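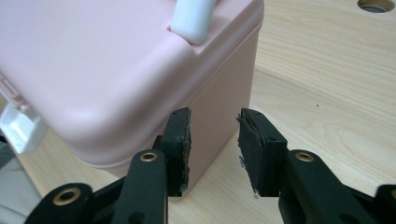

Photo: Bethel Mamo

Home Features Money Tech Letters Subscribe

Search stories Go

What the Store Kept

Nirkport will send you a copy of your data if you ask. Whether you can make any sense of it is your problem.

By Bethel Mamo

Last updated January 10, 2026

The privacy policy at Nirkport, the housewares chain, has a heading called "Your Choices." Under it are four paragraphs, three of which describe choices Nirkport gets to make. The fourth says that customers may request a copy of the personal information held about them, and gives a web form for doing it.

I have shopped there for years, mostly for shelf liners and the odd storage box, and I joined its rewards program, Lastik, because the cashier said it would take ten seconds. It took longer than that, and I remember giving my birthday. In May I filled in the form to see what else I had given.

The form wanted my name, email, phone number, mailing address and the last purchase I'd made. I understand why a company has to check who's asking. Still, it is an odd feeling to hand over a phone number you had managed to keep to yourself for years in order to find out what they know. Nothing on the page said what would happen to the number afterward. I wrote to ask and was sent a link to the privacy policy.

A file arrived several weeks later. It was a spreadsheet with 842 rows and no key. Many of the rows were purchases, and those were easy enough to follow. Others were labeled with strings like "SEG_HH_ACTIVE" and "PROP_MV," followed by a number between zero and 1,000. Mine for the second one was 200. I still can't tell you whether that's high.

I asked. The first reply thanked me for being a valued member. The second, from somebody with a job title this time, said that "propensity values are derived insights and may not reflect actual characteristics of the customer." Fine, but then why keep them? My best guess is that MV stands for "move," and that the company had been trying to work out whether I was about to change apartments. People who move buy a lot of housewares. I wasn't moving. 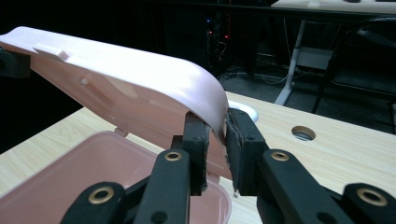
The guess matters more than it sounds. Under the policy, "derived insights" can be shared with "trusted partners," and the partners are never listed by name. The word "trusted" appears six times in the document and is not defined once. I would settle for a list. A shop that can tell me which aisle the drain covers are in can tell me who has my birthday.

One partner did turn up, in a column header near the right-hand side of the file: Onus. Its website says it does "audience enrichment for retail." I sent Onus a request of its own. It answered politely and fast that it acts only as a service provider, that the retailer controls the data, and that I should contact the retailer. I contacted the retailer. The retailer said that questions about Onus's methods should go to Onus.

I don't think anyone in that loop was lying. Each answer would probably hold up. But a right you can only use by getting two companies to agree on which of them you should be talking to is a pretty thin one, and both policies read as though the writers were comfortable with thin.

Defenders of this setup like to point out how few customers ever ask. I've heard it at a couple of retail events now, usually with a slide. The low numbers are supposed to show that shoppers don't mind. They could just as well show that the link sits at the bottom of a long page in pale gray type, under careers and gift cards. You can't bury something and then count the people who failed to dig.

There's a better version of all this, and it wouldn't cost much. Isah, a small mail-order seed company I buy from, keeps its privacy page to one screen. It says what is collected, says how long it is kept, and names the shipping firm and the card processor. When I asked for my file I got a short email with my address and my orders in it, including a packet of beans I'd forgotten about. I'm not going to hand out medals. A seed company has less to hide and less to sell, and I'd like to see that page again after somebody buys them out. For now, though, I can read it.

As for Lastik, I asked to be deleted. The confirmation said that my account had been closed and that "certain records may be retained as required for legitimate business purposes." I wrote back to ask which records. I was told I could find out by submitting a request through the form, and that I would need to log in to my account first.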